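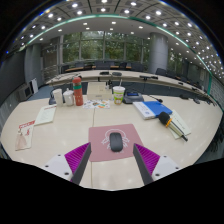 Testura (Mobilfunkanbieter)

Testura ist ein regionaler Mobilfunkanbieter mit Sitz in Prurnbridge. Das Unternehmen betreibt ein eigenes Funknetz in der Stadt und in den umliegenden Gemeinden und vermietet Kapazitäten an kleinere Marken ohne eigenes Netz. Bekannt wurde Testura vor allem durch den Dienst Ellery, mit dem Kunden innerhalb von Gebäuden über einen vorhandenen Internetanschluss telefonieren können.

Geschichte

Gegründet wurde die Firma von dem Funktechniker Cameron Dunstan, der vorher bei einem Hersteller von Antennenkabeln beschäftigt war. In den ersten Jahren verkaufte Testura keine eigenen Tarife, sondern plante und wartete Sendeanlagen für andere Betreiber. Erst nach dem Erwerb einer regionalen Frequenzlizenz begann der Aufbau eines eigenen Netzes. Die ersten Stationen standen auf den Dächern der alten Weberei und des Wasserwerks von Prurnbridge, auf denen heute noch Anlagen der Firma betrieben werden.

Später wurde der Nachbarort Clumport angeschlossen. Der Ausbau verzögerte sich dort mehrmals, weil für den vorgesehenen Mast am Hafen keine Genehmigung erteilt wurde. Man entschied sich schliesslich für eine Lösung mit mehreren kleinen Stationen an Strassenlaternen, die eine geringere Reichweite haben, aber keine eigene Baugenehmigung brauchten.

Seit dem 1. Mai 2023 wird das Unternehmen von Florêncio Morais geleitet. Dunstan blieb als technischer Berater im Haus.

Netz

Das Netz besteht aus 641 Sendestationen, von denen 42 in Clumport liegen. Sprache und Daten werden ausschliesslich über 4G und 5G übertragen. Das ältere 3G-Netz wurde in einem November abgeschaltet, was bei Besitzern älterer Telefone zu Beschwerden führte. Betroffen waren auch Aufzugnotrufe und Alarmanlagen, für welche die Umstellung vom jeweiligen Hersteller vorgenommen werden musste. Testura gewährte für solche Geräte eine Übergangsfrist von drei Monaten.

In den Tälern nördlich von Prurnbridge ist die Versorgung lückenhaft. Kunden können dort das Netz eines Partners nutzen, allerdings nur für Gespräche und Kurznachrichten.
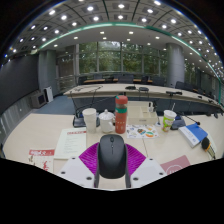 Ellery

Unter dem Namen Ellery bietet Testura die Telefonie über WLAN an. Der Dienst richtet sich an Haushalte und Büros, in denen der Empfang durch dicke Mauern oder beschichtete Fenster gestört ist. Eine zusätzliche App wird nicht benötigt, die Funktion muss jedoch in den Einstellungen des Telefons einmal aktiviert werden. Beim Verlassen des Gebäudes wird das Gespräch an das Mobilfunknetz übergeben, sofern das Gerät diese Übergabe unterstützt.

Am Anfang war der Dienst auf zwei Telefonmodelle beschränkt, die direkt bei Testura gekauft sein mussten. Diese Bedingung wurde in Verbraucherforen kritisiert und nach einiger Zeit aufgehoben. Bei importierten Geräten kann es bis heute vorkommen, dass die Einstellung im Menü nicht erscheint.

Für Notrufe ist beim Kundenkonto eine Adresse zu hinterlegen, denn der Standort kann über WLAN nicht immer zuverlässig bestimmt werden. Wer umzieht, muss die Adresse selbst ändern.

Tarife

Gespräche über Ellery werden wie gewöhnliche Mobilfunkgespräche abgerechnet. Auch im Ausland gelten für Anrufe nach Hause die Inlandspreise, wenn das Telefon mit einem WLAN verbunden ist. Verträge haben eine Kündigungsfrist von einem Monat, Guthabenkarten sind ohne Bindung erhältlich.

Siehe auch

Telefonie über WLAN
Kleinzelle
Liste der Mobilfunkanbieter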